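Forum Veranstaltungstechnik › Bühnen, Podeste und Tribünen

Thema: Mobile Bühnenpodeste für die Mehrzweckhalle – Erfahrungen mit Selar und Flidix erbeten 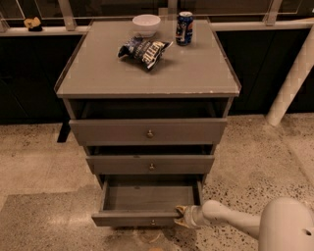 Kulturamt_Ackermann schrieb am 20.9.26:
Sehr geehrte Mitglieder des Forums,
unsere Gemeinde beabsichtigt, die vorhandenen Scherenpodeste der Mehrzweckhalle zu ersetzen. Benötigt werden 40 Elemente im Format 2 × 1 m, einschließlich Treppen, Geländern und Transportwagen. Nach Sichtung der Unterlagen kommen das System Selar von Lahtinen und das System Flidix in Betracht. Beide sind nach Angabe der Anbieter für den Innenbereich und, mit Einschränkungen, für überdachte Außenflächen geeignet.
Die Halle wird sowohl vom Musikverein als auch für Bürgerversammlungen genutzt. Der Aufbau muss daher von zwei Personen ohne Hebezeug zu leisten sein. Ich bitte um Mitteilung praktischer Erfahrungen, insbesondere zur Höhenverstellung und zur Ersatzteilversorgung.
Mit freundlichen Grüßen
Annelore Ackermann

E_Boettcher antwortete:
Sehr geehrte Frau Ackermann,
wir setzen Selar seit vier Spielzeiten im Stadttheater ein. Die Verriegelung der Elemente untereinander arbeitet zuverlässig, auch nach häufigem Umbau. Zu bemängeln ist das Gewicht der Transportwagen, die sich beladen nur auf ebenem Boden gut bewegen lassen. Ersatzteile wurden uns stets geliefert, zuletzt allerdings erst nach 27 Tagen. Für Steckfüße sollte daher ein eigener Vorrat angelegt werden.
Eckhard Böttcher

Podestlager_Nord antwortete:
Der Einschätzung zur Verriegelung kann ich mich nicht anschließen. In unserem Verleih waren bei Selar nach zwei Saisons mehrere Exzenter ausgeschlagen. Die Folge war ein deutlich spürbarer Versatz zwischen den Platten. Flidix verwendet eine einfachere Klemme, die sich mit einem gewöhnlichen Innensechskantschlüssel nachstellen lässt. Für wechselndes Personal halte ich dies für die bessere Lösung.

E_Boettcher antwortete:
Ein Verleihbetrieb beansprucht das Material anders als ein festes Haus. Bei uns werden die Exzenter jährlich im März geprüft und gefettet, wie es die Wartungsanleitung vorsieht. Ist dies bei Ihnen ebenfalls erfolgt?

Podestlager_Nord antwortete:
Geprüft wurde vor jeder Ausgabe, gefettet nicht regelmäßig. Das räume ich ein. Ein Verschluss, der im Verleih auf Fett angewiesen ist, bleibt aus meiner Sicht gleichwohl ein Nachteil.

S.Kramer_Statik antwortete:
Ich möchte auf einen Punkt hinweisen, der in Ausschreibungen regelmäßig zu kurz kommt. Die zulässige Flächenlast allein genügt nicht. Lassen Sie sich zusätzlich die anzusetzende Horizontallast bei der größten vorgesehenen Aufbauhöhe nachweisen, und zwar für die konkrete Anordnung mit Geländer. Bei Chorauftritten mit rhythmischer Bewegung ist dies maßgeblich. Außerdem sollte das Prüfbuch Bestandteil der Lieferung sein und nicht nachgereicht werden.
Sieglinde Kramer

Kulturamt_Ackermann antwortete:
Vielen Dank für die Hinweise. Die größte Aufbauhöhe beträgt bei uns 80 cm, als Chorstufen werden 20, 40 und 60 cm benötigt. Den Nachweis der Horizontallast werde ich in das Leistungsverzeichnis aufnehmen. Gibt es Erfahrungen mit Steckfüßen im Vergleich zu Teleskopfüßen? Unser Hausmeister bevorzugt Teleskopfüße, der Musikverein hält sie für zu laut.

C_Entwistle antwortete:
Wir haben beide Ausführungen im Bestand, allerdings vom Hersteller Fesstead. Teleskopfüße sparen Lagerraum, klappern jedoch, sobald die Klemmung nicht vollständig angezogen ist. Bei festen, wiederkehrenden Höhen würde ich Steckfüße wählen und sie farbig kennzeichnen. Für unsere Anlage lagern 174 Füße in vier Gitterboxen. Der Platz dafür muss vorhanden sein.
Callum Entwistle

O.Heinonen antwortete:
Ergänzend zur Oberfläche: Die Siebdruckplatte ist robust, wirkt unter Streichern aber recht hell im Klang. Wir legen für Kammermusik Tanzboden auf. Die Plattenkanten sollten umlaufend durch das Aluminiumprofil geschützt sein – bei offenen Kanten dringt mit der Zeit Feuchtigkeit ein. Im Übrigen teile ich die Auffassung von Herrn Böttcher. Bei regelmäßiger Wartung ist Selar ein gutes System.
Orvokki Heinonen

Podestlager_Nord antwortete:
Bei regelmäßiger Wartung ist jedes System ein gutes System. Ich empfehle, von beiden Anbietern je vier Elemente zur Probe anzufordern und den Aufbau durch das eigene Personal vornehmen zu lassen.

Kulturamt_Ackermann antwortete:
Diesem Vorschlag werden wir folgen. Ein Probeaufbau ist mit beiden Anbietern angefragt, die Rückmeldung von Flidix steht noch aus. Über das Ergebnis werde ich an dieser Stelle berichten. Sollte jemand über ein Muster für die Position „Einweisung des Bedienpersonals“ im Leistungsverzeichnis verfügen, wäre ich für eine Nachricht über das Postfach dankbar.

S.Kramer_Statik antwortete:
Ein Muster habe ich Ihnen soeben zugesandt. Die Angaben zur Teilnehmerzahl sind noch anzupassen.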